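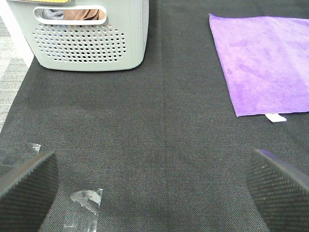
4 min read

The fold starts before the fold

By the time most of us reach for a towel to fold, we've already made the job harder. We've pulled it out of a heap by one corner, shaken it at the air and tried to bring the ends together under our chin. It works, in the sense that the towel gets put away. It also comes out of the cupboard a different shape every time.

Jozef Schouten spent 20 years running the linen room at a guest house in Nondholm, and he folds everything flat on a surface. Towels, tea towels, pillowcases, the lot. He lays the piece out first, presses the corners square with the side of his hand and only then starts turning it over on itself.

"If it's crooked when it's open, it'll be crooked when it's closed," he says. "People try to fix it on the last fold and by then you've got eight layers to argue with."

His first rule is about the surface. A polished table is too slippery for microfibre, which skates about as soon as you pull on one side. A dark felt or a finely woven cloth holds it still. A dark ground also shows up lint, and it makes a pale or purple towel easy to line up by eye. Keep the basket on the same surface, up near the top and off to one side, so you can reach it without leaning across your work.

The second rule concerns the care label. Schouten looks for it before he does anything else, and turns the towel so the label is on the edge nearest him. That edge gets folded away from him first. The label ends up inside and the front of the finished stack is all clean folds. He's been known to refold a whole shelf over this, and he's not embarrassed about it.

Then it's the usual business. For a bath towel, bring the long sides in to meet at the middle, fold one half over the other, and fold the strip in thirds. Microfibre is thinner and can take an extra turn. Don't iron it and don't press down hard to flatten it. A stack of microfibre settles by itself overnight.

As for the basket, he likes plain plastic with holes in the sides and a handle you can get your whole hand through. The holes let air in if something has gone in a touch damp. The handle opening is also useful for seeing what's inside, at least if you've put the folded things in neatly. Grey cloths to one end, tan to the other, and you can tell at a glance which pile you're carrying to which cupboard.

He's less keen on lids. At the guest house they tried lidded hampers for one winter, and the clean washing came out smelling like the inside of a lunch box. The hampers went to the garden shed and held hoses until the place was sold.

At home in Adton he does the folding in the evening, on the floor, kneeling on an old cushion. His daughter in Moura uses the end of the bed. Either is fine, he says, as long as there's room to spread the biggest towel you own without it hanging over an edge and dragging itself out of line.

Odd bits go last. Face washers get folded in quarters and stood on their edges along the side of the basket, where they fill the gap and stop the stacks leaning on the way down the hall.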